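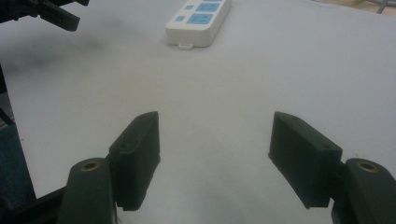

Figure 1. Hand-held gripper, fingers open, over the white table. Power strip at the far side.

Zilesell data collection, progress meeting
Minutes, November 8, 2018
Present: Cimach (hardware), Flisevent (collection and labelling), Nghiêm (training)

1. Minutes of the last meeting
Agreed with one correction: item 4 should read "left finger", not "left arm".

2. Collection to date
Flisevent reported 400 accepted examples against a target of 2,000. A further 61 were rejected at review. Most rejects were clips started with the fingers already closed on the object. Operators are to begin every clip with the fingers open and nothing held, and to wait for the tone before moving.

3. Table layout
Nghiêm asked for more variation in where the power strip lies. In the present set it is too often square to the table edge. Agreed that diagonal placements count towards the target and are to be logged under their own code. The strip remains on the object list for the next batch.

4. Finger pads
Cimach proposed a thinner pad for flat objects. Nghiêm did not want the pad shape changed part way through a batch. Held over to January. Pads to be checked for looseness at the start of each shift.

5. Lighting
Shadows on the table vary between shifts. No change to the lamps for now. Flisevent to record the lamp setting with each batch.

6. Labels
The label sheet has 9 fields, two of which are never filled in. "Surface" and "Operator hand" to be removed.

Actions
Cimach: drawing of the thinner pad.
Flisevent: revised label sheet; repeat the rejected clips.
Nghiêm: trial training run on the accepted set, results by the next meeting.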